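Kitden Forums > Bread & Baking > Rye and Other Dense Things
Topic: Verkby rye -- who else is hooked on the long bake?
Views: 373

crumbcoat_carrie
August 15, 2025
OK, I have to gush a little. I finally made the Verkby rye out of Elínborg Brøndum's booklet, the dark one that bakes overnight in a lidded pan, and I can't stop eating it. I've baked wheat bread for years and always thought of dense rye as something you bought in a little square packet and felt virtuous about. My whole house smelled like malt and toast when I woke up, and I was standing in the kitchen in my socks grinning at a brick!

So here's what I did. Soaked the cracked rye and the sunflower seeds the night before, fed the starter at the same time, mixed everything the next evening with a wooden spoon (it looks like wet cement, don't panic), packed it in the pan with wet hands, and let it rise until little holes showed on the surface. Then lid on, low oven, six hours. I used Ulora coarse rye for the dough because it's what my store carries.

My questions for the old hands:

How long do you wait before slicing? The booklet says a full day and I made it until lunch. The middle was a bit gummy but it might have been me.

Does anyone leave out the molasses? I like it, my husband says it tastes like a gingerbread house.

And is a wall oven going to treat this any differently than a regular range? We're redoing the kitchen and I'm so tempted to get the oven up off the floor.

----------

oldmill_dave
Welcome to the club. Lunch is too early. Wrap it in a towel, put it somewhere you don't walk past, and give it the full day. Two is better. The crumb keeps setting up the whole time and the sour comes forward.

I leave the molasses out and use a spoonful of dark malt syrup. Your husband might come around.

----------

pantrymoth
Going to disagree with Dave on the two days. I've sliced it after a full day and after two days and I can't taste a difference, only feel one in the knife. If your loaf is gummy at lunch AND gummy the next morning, it's underbaked or it had too much water in it, and no amount of towel is going to fix that.

What does your oven run at down low? Mine swings all over the place.

----------

crumbcoat_carrie
No idea what it runs at! I went by the dial. Should I get one of those hanging thermometers?

----------

pantrymoth
Yes, please, before you change anything in the recipe. They cost next to nothing. Hang it where the pan sits, let the oven settle, and look at it a few times over an hour. You'll learn more from that than from any thread on here, including mine.

----------

n_treloar
Love seeing a rye topic on the front page! I've baked the Verkby loaf every other week since last winter and I still get excited pulling the lid off.

A few things that helped me, for whatever they're worth. Scald part of the rye instead of soaking all of it. Pour boiling water over the meal, stir, cover, leave it on the counter until it's barely warm. It goes sweet and sticky and smells like porridge, and the finished loaf stays moist for ages. Grease the pan more than you think you need to, right up into the corners, and dust it with rye meal. And smooth the top with a wet spatula, then leave it alone.

On the temperature question, I'm with pantrymoth. My old range was the worst for this. I had it turned down to where the booklet says and the thermometer was sitting at 342, which is a perfectly nice temperature for a cake and a terrible one for an overnight rye. I'd been getting a crust like roof shingle and blaming the flour.

-- Nikau Treloar

----------

crumbcoat_carrie
Nikau, 342! That would explain my crust too, it's delicious but I'm sawing at it. Ordering a thermometer tonight.

Does scalding change how much water goes in later?

----------

n_treloar
It does. The scald drinks a lot, so I hold back a splash of the dough water and only add it if the mix won't smear. You want it to hold a spoon upright for a second and then let it lean. Sorry, that's a useless measurement, but once you've seen it you'll know it!

----------

seedyLoaf
Can I be the grump here? I don't think the scald belongs in this bread. It makes it sweet and a little cakey and you lose the clean sour that makes it worth the trouble in the first place. Elínborg Brøndum soaks everything cold and I think she's right. If you want a sweet loaf, there are lots of sweet loaves.

----------

n_treloar
Ha, fair. I do like mine on the sweet side, with butter and a thick slice of sharp cheese, so the contrast works for me. If I were putting pickled fish on it I'd go cold soak with you.

----------

oldmill_dave
Pickled fish is the only correct topping and I'll leave it there.

----------

seedyLoaf
Dave and I agree on something, mark the calendar.

Carrie, one more on flour. Ulora coarse is fine but it varies bag to bag. Some bags are closer to medium and then the dough tightens up and looks dry. Rub a pinch between your fingers before you mix. If it feels like sand you're good, if it feels like talc add a bit more of the cracked grain.

----------

bakes_in_boots
Nobody has touched the wall oven question, so let me. I had one in my last place and didn't love it for bread. The inside was narrower than my range, so I could only get one long pan in sideways, and the bottom never browned the way I wanted. Steam vented right out the front too. For pizza and open hearth loaves I'd take a range any day.

For a lidded rye, though? Low and slow with the lid on, the oven hardly matters as long as it holds steady. The pan is doing the work.

----------

crumbcoat_carrie
That's good to hear, because I've kind of fallen in love with the idea. My back is not what it was, and hauling a full pan of rye out from knee height is no joke. The layout we're leaning toward puts the oven in a tall cabinet by the fridge with the microwave over it. The showroom in Hapeta has one set up like that and I keep going back to open and close it like a kid.

Anyone have opinions about how high it should sit?

----------

pantrymoth
Strong ones. Rack level with your elbow or a little under when you're standing straight. Any higher and you're lifting hot cast iron at shoulder height, which scares me. Any lower and you might as well have kept the range.

----------

bakes_in_boots
Elbow height is too high for me, for what it's worth. I like to look down into the pan when I take the lid off, so I'd put it closer to the hip. Take your heaviest pan to the showroom. I mean it. They'll look at you funny for a minute.

----------

n_treloar
Seconding the pan to the showroom! Put some weight in it too, a bag of flour or whatever. An empty pan tells you nothing.
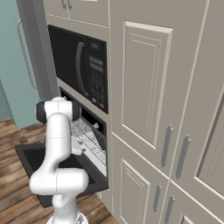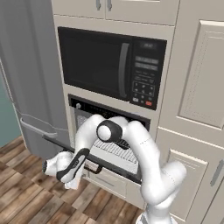 The full lidded pan is the thing I'd plan the whole kitchen around, if rye is going to be a regular habit at your place. It comes out heavy, the lid is slippery with steam, and you want to take the lid off while the pan is still sitting on something solid. I've tried it every which way and the best is to slide the rack out a bit, like in the first one, lift the lid right there, check the color, then carry the pan over. With the microwave on top, the oven ends up lower than you'd picture when somebody says "wall oven," and with the door folded down you're reaching over it the whole time. So stand back from where the door will be, lean in, and see how your back feels about it. Then figure out where the pan goes next. Mine goes on a thick board on the closest counter, and I'd be very happy if that counter were a step nearer than it is.

Also get the long mitts, the ones that go up the forearm. I put mine off for years and I have the stripes to prove it.

----------

crumbcoat_carrie
Oh, I hadn't thought about reaching over the door at all. I've been standing in that showroom opening it with nothing in my hands! OK, pan and flour bag are going in the car.

And yes on the landing spot. The drawing we have puts the fridge on one side and a doorway on the other, so the nearest counter is behind me. Is that awful?

----------

bakes_in_boots
Behind you is fine if it's one turn and no step. Behind you with a kid or a dog in the way is less fine. I'd ask them to swap the fridge to the far end and give you a bit of counter right beside the tower.

----------

pantrymoth
Or skip the microwave over it and let the oven come up to where YOU want it. Microwaves can go anywhere. I know it's tidy, I know everybody does it, I still think it's the tail wagging the dog.

----------

seedyLoaf
Some of us reheat a lot of soup, pantrymoth.

Carrie, going back to your first post, did you dock the top before baking? I poke mine all over with a skewer and it keeps the crust from lifting away from the crumb. Brøndum doesn't mention it, but my loaves split along one side before I started.

----------

crumbcoat_carrie
No poking, and yes, there was a gap under the crust on one end! I figured that was from packing it badly. I'll try the skewer on the next one. Starter's already out on the counter, and I'm splitting the batch into small pans so I can do one with the scald and one cold and taste them side by side.

----------

oldmill_dave
If you're going to small pans, start checking earlier, they finish sooner than you'd expect. I pull mine when the sides have drawn away from the tin and a skewer comes out tacky but clean.

----------

n_treloar
Side by side is the best idea in this thread. Please tell us which one goes first. I'm rooting for the scald, obviously, but I'll eat either.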